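Kosley Moves Block Sorting to Robot Arm, Reassigns Packing Staff

14 shares | 3 comments

Kosley, the maker of classroom shape sets, has begun transferring part of the sorting work at its Stasow plant to a robot arm. The company informed employees of the change in March and states that no positions will be lost during the first stage.

The plant employs 27 people in sorting and packing. Until now, each shape set has been laid out by hand before being boxed, a task that staff representatives have long described as tiring for the wrists and shoulders. Under the new arrangement, an arm fitted with a plain rod pushes the blocks across a board and groups them for the packer. Stars, cylinders, hearts and other shapes in four colors are used in the present trials.

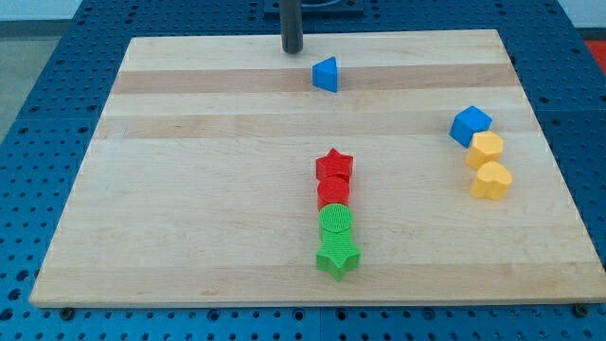
Eighteen employees have been offered training as cell attendants. The course was prepared with Ospina, the firm that supplied the control software, and covers daily checks, safe stopping, and the correction of blocks that have been pushed to the wrong place. Attendants will also be permitted to halt the cell on their own judgment, without first calling a supervisor. Training takes place during paid hours, and those who complete it move up one pay grade.

Participation is voluntary. Employees who prefer to remain in packing may do so, although the company has confirmed that shifts will be reorganized. The early shift will start at 6:30 a.m. instead of 5:45 a.m., and Saturday work will be limited to the weeks before the start of the school year.

Management has set a target of 295 sets per shift once the cell is in regular use. The figure applies to the cell and its attendants together and will not be used to assess individual employees. Records of stoppages will be kept by cell and will not carry employee names.
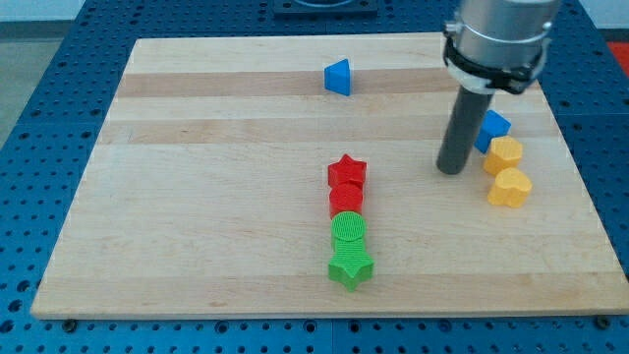 Flokberg, which packs shape sets under contract for Kosley, takes a more cautious view. In a written reply, the firm said that it welcomed the end of repetitive hand sorting but wished to see how the target would be handled on days when the arm was stopped for long periods. It added that attendants should "not be expected to make up the difference by hand," and asked that this be put in the shift agreement before any second cell is ordered.

Kosley has replied that the point will be taken up when the agreement is next reviewed. Staff may submit questions in writing at the plant office or raise them at the monthly shift meeting. A decision on extending the arrangement to the other packing lines has not been made.

Contact the newsroom | Copyright, all rights reserved | Back to top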